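Talk notes: Boxes, bottles and the shelf of doom
Wenudance lunchtime talks, June 2026
Speaker: Xiomara Whitlock

(Wait for the door to stop banging. Say hello. Water is on the left, don't knock it over like last time.)

Hello everyone, thanks for giving up your lunch. I know some of you came for the sandwiches, which are from the Deng place on the corner and are very good, so please do eat while I talk, I shan't be offended by crunching.

I'm going to talk about sorting small things. Creams, soaps, packets, little cardboard boxes, all the stuff that lives on a bathroom shelf or in a stockroom and slowly turns into a heap. I've been doing this for a fair while now and I still get a bit excited about a good bin (I know, I know).

How I got into it. When I started at the Bundosar shop there was one long shelf at the back where everything went if you didn't know where it went. Toothpaste next to plasters next to hair dye. We called it the shelf of doom. Every time a customer asked for hand cream I'd be gone for ages, and Hüsnü Gökçe, who was on the till, would have to make small talk about the weather until I came back. He got very good at it!

(Pause here. If Hüsnü is in the room, wave at him.)

So one December, when it was dead quiet after the Christmas rush, Jiahui Liang and I took the whole shelf down to the floor and started again. It took 7 hours. We filled a bag with things past their date, and found a box of corn plasters that I think was older than Jiahui.

What we learned that day is more or less this talk. Next bit needs the picture up, so click on now.
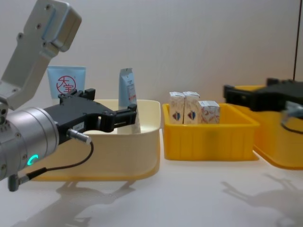

Right, bins. Look at the two colours first, the cream one and the yellow one. The cream one is the bigger of the two and it has that nice wide rim, and the yellow one is smaller and shallower with straight sides. I like having two that you can't mix up. If I say to someone "it's in the yellow" they don't have to stop and read a label.

Now the boxes in the yellow one. Stiff cardboard, and straight sides suit them. The two tall white ones are standing up next to each other, and you can see the little shield on both of them, so you know you've got a matching pair without picking anything up. That's my favourite thing about boxes. They stand where you put them.

Pouches, on the other hand. (Groan from the audience, hopefully.) There's a blue and white one in the cream bin and it's upright but it's got a bit of a lean on. They all lean! You can fight it by packing them close together, or by putting something heavy at one end, or you can do what Zihan Kong does and use the hanging hole. Zihan put a row of hooks along the back of the Stekau cupboard and hung up every packet that had a hole in the top. I was sniffy about it for a week and then I did the same at home.

And tubes. The Dabao one is behind the cream bin, propped on the wall. Tubes are neither one thing nor the other. Squeezy, slippery, and half of them are wider at one end. At home I stand mine in an old mug. In the shop we ended up giving tubes a bin of their own, caps down, and I'd do that again tomorrow.

(Ask: who has a mug of tubes at home? Hands up. Give it a moment, people are shy.)

A few things I got wrong, quickly, because we've only got until ten to.

I bought the bins first. Please don't. I spent 80 pounds on matching ones and half of them were too deep, so the small boxes vanished to the bottom. Muchen Du took them off my hands for seed potatoes.

I sorted by brand, which looked lovely. Then someone came in wanting something for dry hands and I had to look in six places. Sort by what people ask for.

I filled everything to the top. Leave a gap big enough for your fingers or you'll be pulling out three things to get at one.

(Skip this next part if running late.) The labels question always comes up. I write mine on masking tape with a fat pen. It peels off, it costs next to nothing and my handwriting is terrible so it keeps me to short words.

OK, your turn. There are two crates of odds and ends on the back table and I'd like you to get into pairs and have a go at sorting one lot. Argue about it, please, the arguing is the good part. I'll come round. Jiahui has the masking tape.

(Collect pens at the end. Room has to be clear by two.)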